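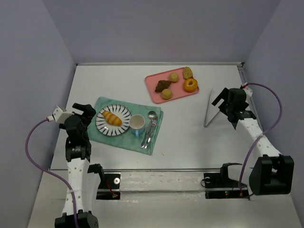
What is the right way to set a breakfast place for one person?
Mat first, then the plate, then the cup, then the cutlery, with the shared food set farther back where people can reach it.

That was the short version I handed in with my proposal in August, and Gunther Görtz wrote "says who?" next to it. Fair enough! So for my project at Vandville I asked 13 people in the Ilovholm dorm how they lay out breakfast at home, and then I tried their layouts myself (I ate a lot of rolls).

Most of them don't use a mat at all. The ones who do like a cloth one, mainly because it keeps the cup quiet, and they don't iron it. Three people keep all the cutlery on one side and could not tell me why.

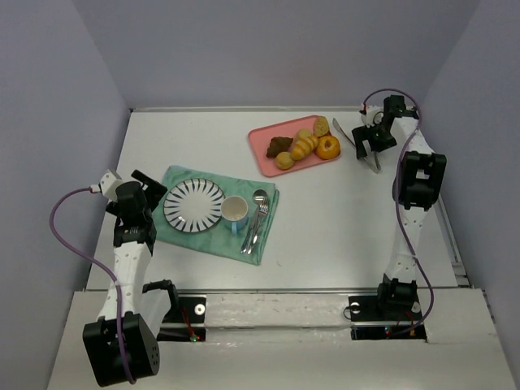 My own favorite is the layout I ended up calling Nerley, after my grandmother's street. Everything one person needs stays on the cloth, and the baked stuff gets its own tray. I like the spoon and fork lying close together to the right of the mug, even though Ayodele Onuoha told me the fork belongs on the other side of the plate. She's right by the book, but I grab both with the same hand anyway. The pink tray sits farther back, and I'd keep it there, since crumbs travel.

Things I'd change: ask more people over 30, and try it with a bowl. Friday's session ran long and I never got to the bowl.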